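22 April 2020

Up before the alarm. Gray out, no wind. Had the last of the rye bread with plum jam and wrote the list while the coffee ran through.

The list was this: water the seed trays, wash the big bowls, call Elfriede, find the lid for the blue pot, move the boxes out of the hall. I got to most of it.

Seeds first. The tomatoes on the back sill are up, both rows, and the peppers are still doing nothing. Wiebke Kröger told me on the phone that peppers want more heat than a sill gives them in April and that I should put the tray on top of the refrigerator. I moved it there. It blocks the cupboard with the glasses in it, so the glasses came down and are now in the dish rack, where they will probably stay.

The hall

The boxes in the hall have been there since September, when I brought them over from the old apartment and said I would go through them in a week. Today I opened three. The first was all paper. I kept the rental contract and the two letters from Theda Frerichs and put the rest in the recycling bag. In among it was an electric bill for 382, which I remember paying in two parts, and a receipt for 1,210 for the stove. I kept the stove receipt too. I can't say why I kept the electric bill but it is in the folder now.

The second box was kitchen things I had forgotten I owned. A nutmeg grater, a jelly strainer, the potato ricer with the bent handle, and a bundle of cloth napkins that need ironing. Under the napkins was the Flomavell egg slicer Mother used every Easter. One wire is gone. I put it in the drawer anyway.

The third box was cables and chargers. I closed it again.

By then it was past eleven and my back was sore, so I sat on the step by the kitchen door with my coffee and did nothing for a while. Trevor Sandhu went by with the dog on the other side of the street. We shouted a few things back and forth. He has run out of flour and so has the store. I have 4 bags of it in the pantry, which is more than I will use, and I told him I'd leave one on the wall after lunch. He said he would leave something in return, and I said there was no need.

Lunch was soup from the freezer. The label had come off the tub, so I didn't know what I had until it thawed. Split pea. It wanted salt and a bit of vinegar. I took the flour out to the wall when I had finished, and when I looked an hour later it was gone and there was a jar of pickled beets in its place.

The white table

After lunch I worked on the white table. I have been telling myself all month that it should be kept for eating and baking and nothing else, and all month things have collected on it. Mail, the tape, a screwdriver, the bag of onion sets. I took everything off, wiped the top down twice with soap and once with plain water, and dried it with an old towel. There is a faint mark where I set a hot pan down in the winter. I tried baking soda on it. It may be a little lighter — I will look again in the morning.

Then I decided what was allowed to go back. I settled on a few things, among them the big bowl with the wavy rim and a bottle of water. The bowl is thin plastic and you can see light through it, a little green, and it weighs next to nothing. Eckhard Reinholz calls it the jellyfish. I use it for salad if people are coming, and for rising dough if they are not, and it has come through more years than the good china has. The bottle is the kind with the white cap with a small green leaf on it and a dark green label down near the bottom. I like to have water out where I see it or I don't drink any. Dr. said so last fall and it is the one piece of advice from that visit I have kept to. 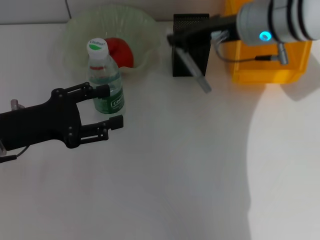 Phone calls

Elfriede Weidemann picked up on the second ring. She is fine, bored, and has taken up the Grinulano puzzle again, the one with all the sky in it. She does the sky first and leaves the boats for last, and I would do it the other way around. Her daughter leaves groceries on the porch and they talk through the window. She asked me for the onion tart recipe and I read it out to her twice, because the first time she didn't have a pencil. For my own record, since I never write it down and had to think:

7 medium onions, sliced thin
a good piece of butter
2 eggs
a cup of sour cream
caraway, salt, pepper
bread dough for the bottom, rolled out and left to rest

Cook the onions slowly with the butter until they are soft and gold. Let them cool before the eggs go in. Spread it on the dough and bake until the middle stops moving. She wanted a time and I couldn't give her one. My oven runs hot at the back and hers doesn't.

Theda did not answer. I left a message and said it was nothing urgent. I wanted to tell her about finding her letters. The one from the lake is very funny and I had forgotten it completely. She describes an entire dinner at which the host forgot to turn the oven on, and how they all sat there until ten at night eating radishes.

Evening

Ironed five of the napkins and gave up. The iron spits. I think it needs vinegar run through it, and I used the last of the vinegar in the soup, so that goes on the shopping list along with dish soap, matches and yeast if they have it. The lid for the blue pot did not turn up. It was not in the pantry, and it was not in the cupboard over the stove, where I was sure I had seen it. There is a chance it is in the cable box, but I am not opening that one again this week.

Made dough after supper, half white and half rye, and left it in the jellyfish with a plate over the top. Supper itself was eggs and two of Trevor's beets. They are sweeter than mine. I should ask what he puts in.

Read twenty pages of the book Eckhard lent me and did not take in much of it. He wants it back by the end of the month and I am not halfway. The man in it is still on the train.

Rain started just after nine. I brought the onion sets in from the step, where I had left them when I cleared the table, and put them in the sink for the night. Two boxes fewer in the hall. Tomorrow the bread, and the windows if it stays dry.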